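Search this site Go

How to Write a Museum Label for a Cast or Copy

January. Posted by the Asgate collections desk

A label for a plaster cast must keep two objects apart: the lost or distant original, and the piece standing in the room. Set it out in this order.

1. Maker of the original. If the name rests on style alone, write "Attributed to."
2. Title, in italics, with any common second title in parentheses.
3. Date of the original, then date of the cast. Do not merge them.
4. Material of the object on display. A cast of a marble is plaster.
5. Where the original is kept.
6. Accession number, last line, smaller type. Example: Mallet Collection, 464.

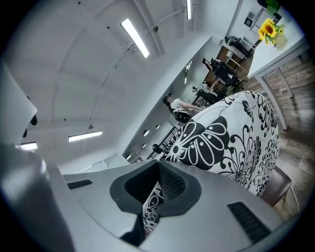

Black-and-white floral fabric, partly visible through the dark opening.

Keep the text block under 400 characters. Longer notes go on the room sheet. Set the title at 38 point for floor pieces and check it from the far side of the plinth.

For workshop copies, name the workshop only when a stamp or invoice supports it. "Wenus workshop, after a Roman marble" is enough. Where two workshops used the same mold, as with the Jevar reliefs, give both and add "or" between them.

Save the final wording in the object record before printing.

Contact the desk | Copyright Asgate | Back to top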